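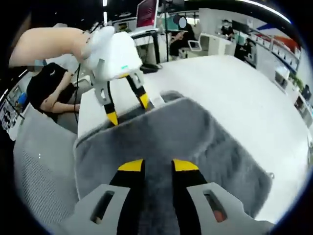
17th June

Felting test day for the Tamiru wool, finally! Wichai had the wash bath ready when I got in, so I did swatches 1 to 17 before lunch (my shoulders hate me). The Amton soap foams way too much, and I ended up rinsing everything twice. Bontu thinks half the dose would do it, and I'm inclined to agree.

Swatch 9 shrank a lot more than its neighbors. Same batch, same bath, no idea. Redo it Monday with Eldana's needle size. 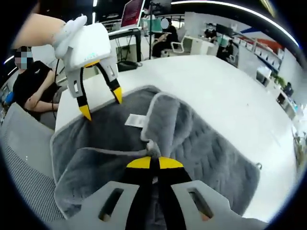 Gray plush on the white table, one corner folded back.

Still to do: order 700 g more of the undyed, and ask Nahom where the good scale went.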